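Robots on the folding tables at Gündoğdu's Veltport laundry

2024-05-05

I've been hearing about the robots at Gündoğdu for months now, mostly from my neighbor's son, who works the night sorting line and talks about very little else. So when the laundry said I could come by and spend a morning in the folding room, I said yes before they finished the sentence.

If you live in Veltport you've worn something that went through that building. They wash for two hotels, the swim club, half the restaurants on the harbor road, and since last August they've had the big T-shirt contract with Goltness, the events company. That contract is what started all this. Shirts come back from every weekend run and charity walk, and somebody has to fold them. The somebodies were eight people on the day shift, and they were falling behind by the second week.

"We tried overtime, and people got sick of it fast," Sinan Ersoy told me. He runs the floor, and he was eating a cheese pastry over a clipboard the whole time we talked. "Then we tried temps. They'd come for a few days and leave. It's a boring job if you don't have your friends next to you."

The company now has 3 robot arms in the folding room, leased from an outfit called Butport. They only do T-shirts. Towels are still done by hand, and so are the fitted sheets (I asked, hopefully, because I'd love for a machine to come to my house and do mine). The plan is to have the arms handle 215 shirts a shift between them. They aren't there yet, and Sinan wouldn't give me the current number, though he did laugh when I asked.

What I really wanted to know was what happened to the people. No one has been let go, and the union got that in writing through the end of the lease. But the jobs have changed. Saadet Aksoy has folded at Gündoğdu for 14 years, and she spends half her shift now as what they call a table lead. She lays shirts out, watches the arm, stops it when it grabs badly, and fixes what it leaves behind. She gets a bit more an hour for it. She also has to fill in a form every time she stops the arm, and she has plenty to say about the form!

"My wrists feel better, I'll say that," she told me. "My head is more tired. When I folded I could think about dinner. Now I have to look at the thing the whole time."

I stood next to her for a good while, and I get it. You find yourself leaning in, waiting to see if it's got hold of the cloth or not.

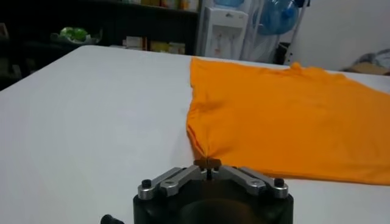 The other complaint I heard was about the talking. The folding room used to be loud, with the radio on and everybody shoulder to shoulder at the long table. The new layout puts the table leads farther apart, and Kevser Değirmenci, who's on towels, says she has to shout to get any gossip at all. She's asked for the tables to be moved closer. Sinan says he's looking into it, but there are safety distances to keep and he doesn't get to pick those.

Hiyori Imai from Butport comes in two mornings a week to go through the stop forms with the leads. She told me the forms have already changed how the arms pick up a hem, and that Saadet's notes are the ones she reads first - which Saadet pretended not to hear.

The union rep, Şükran Yalçınkaya, is less cheerful about the whole business. She wants the table lead pay put into the regular contract, and she wants a promise that covers the years after the lease is up. Talks on both are set for August. I'll be going back then, and I've been told to bring pastries.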